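Rechercher dans l'entraide
Accueil - Rubriques - Sorties scolaires - Sciences et techniques - Se connecter

Publié le 20 novembre 2018 par Flynn Hinds

Visite de l'atelier de robotique Zillireo avec un groupe scolaire : déroulement et préparation

Madame, Monsieur,

Notre établissement envisage de conduire deux classes de quatrième à la journée portes ouvertes que la société Zillireo organise en décembre dans ses locaux de la zone Wallari. Le programme adressé aux établissements mentionne un accueil, une présentation de la manipulation à deux bras et un temps d'échange avec les techniciens. Il ne précise ni la durée de chaque partie, ni le nombre d'élèves admis simultanément devant le poste de démonstration.

Je souhaiterais recueillir l'avis de personnes ayant déjà participé à cette visite. La démonstration est-elle compréhensible pour des élèves de treize ans ? Convient-il de préparer un questionnaire à l'avance ? Enfin, le règlement intérieur impose-t-il des conditions particulières d'encadrement ? Le conseil d'administration doit se prononcer prochainement et toute indication précise me serait utile.

Avec mes remerciements,
Flynn Hinds

Tala Harb

Monsieur,

J'ai accompagné un groupe à la session précédente, au titre de l'association Rizk, qui coordonne les visites d'entreprises pour plusieurs collèges du secteur. Les éléments qui suivent valent pour cette session ; il vous appartient de vérifier auprès de l'accueil qu'ils demeurent applicables.

Le site a reçu 282 visiteurs sur la journée, répartis par créneaux. La présentation générale se tient dans la salle de conférence, puis les groupes passent dans l'atelier. Le poste le plus instructif pour des collégiens est celui de la manipulation d'objets courants : deux bras noirs y travaillent face à face au-dessus d'un plan de couleur bleu-vert, avec de la vaisselle et de petites pièces. Les élèves reconnaissent les objets et mesurent aussitôt la difficulté que représente, pour une machine, un geste qu'ils accomplissent sans y penser.

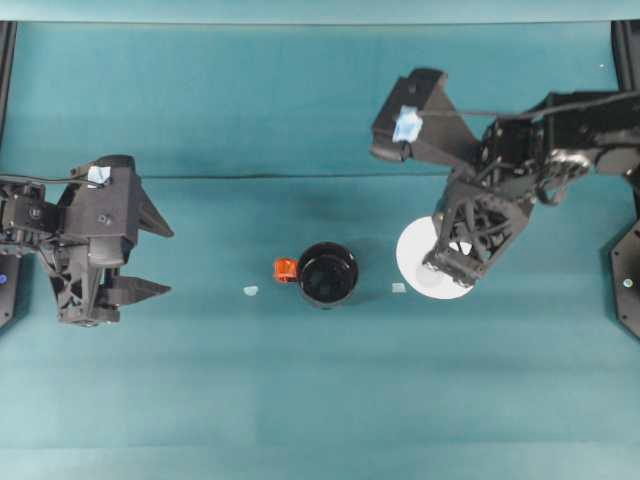 Faut-il réserver séparément la démonstration et la présentation générale ?

Une seule inscription couvre les deux parties, à condition d'indiquer l'effectif exact du groupe sur le formulaire.

Le technicien commente le travail à voix haute et s'interrompt volontiers pour répondre. Il a consacré un long moment à la question de la préhension : choix de l'ouverture des doigts, angle d'approche, effort à appliquer selon que l'objet est rigide ou souple. Les élèves ont été surpris d'apprendre qu'un petit objet mou peut demander davantage de réglages qu'une tasse. Je recommande de revoir en classe les notions de capteur et d'actionneur avant la visite - le vocabulaire est employé sans être défini.

S'agissant de l'encadrement, un adulte était exigé pour douze élèves. Les sacs restent au vestiaire et le marquage au sol doit être respecté pendant toute la démonstration. La participation demandée à notre groupe s'élevait à 393 euros, transport compris, l'entrée elle-même étant gratuite.

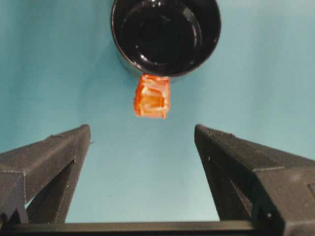 Quant au questionnaire, une page suffit. Le nôtre en comptait quatre et la plupart des élèves ont passé leur temps à écrire au lieu de regarder les pinces. Nous avons conservé ensuite trois demandes seulement : relever le nom d'un composant, décrire un mouvement dans l'ordre de ses étapes, formuler une interrogation destinée au technicien. Les comptes rendus remis après la visite ont été d'une qualité nettement supérieure.

Je signale enfin que la partie consacrée aux métiers est assez brève. Si votre projet s'inscrit dans le parcours d'orientation, il est préférable d'en avertir Zillireo par écrit lors de l'inscription, afin qu'une personne du service de formation soit présente.

Recevez, Monsieur, mes salutations distinguées.
Tala Harb

Visiteur_Pluvwood

Bonjour, visite effectuée avec une classe de troisième. Avis favorable dans l'ensemble. L'atelier est bruyant lorsque plusieurs groupes s'y trouvent ensemble, et le fond de la salle n'entend pas les explications. Demander le premier créneau du matin. Le parc de stationnement est à environ 300 mètres de l'entrée, le car ne peut pas s'arrêter devant le portail. Pour les réglages des bras je ne saurais vous renseigner, j'étais chargé du vestiaire.

Flynn Hinds

Je vous remercie tous deux de ces précisions. Le premier créneau a été sollicité ce jour et le questionnaire sera ramené à une page. Je transmettrai au service de formation de Zillireo la demande relative aux métiers, en joignant la liste des accompagnateurs.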